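Chapter 4
Gathering Examples

A learning system can only copy what it has been shown. Before any training starts, someone has to do the job by hand, many times over, while a camera at head height records what the hands do. This chapter follows one such collection, run by Werkico in the banqueting rooms at Gezer, where the task was moving and setting out chairs.

The plan called for 3,000 examples from 23 people. Each person worked for 60 minutes at a time and used whatever grip came naturally. 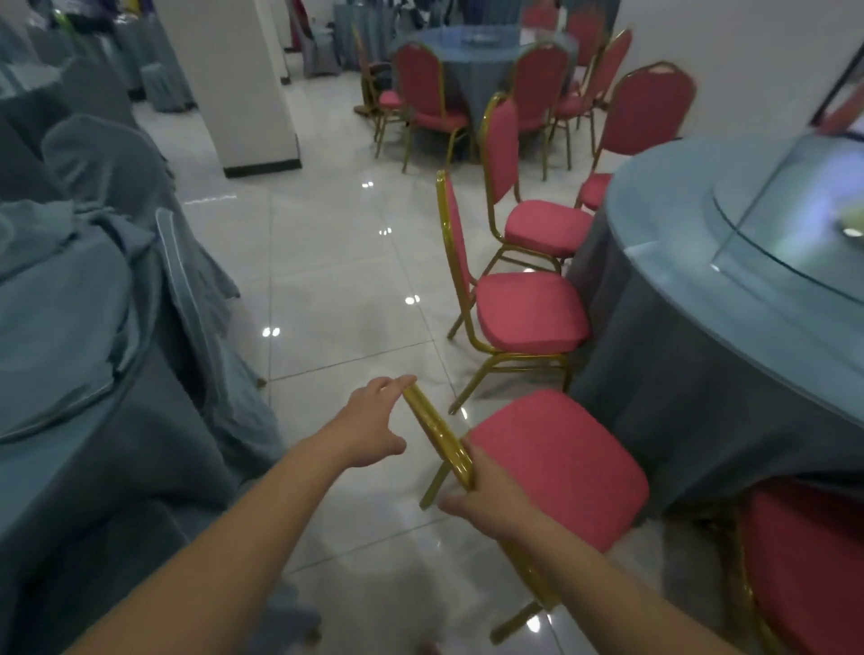

Variety matters more than neatness. If every chair is lifted the same way, the system learns one lift and fails when a chair stands too close to a table. Slow attempts and changes of grip were kept - only recordings in which the hands left the view were thrown out, 53 in the first batch.

Each recording was then cut into single actions and labelled using Briveo, a simple marking tool. Section 4.1 explains how to choose where an action begins and ends. Section 4.2 deals with labels that two people read differently, a problem we first met in the Presach study.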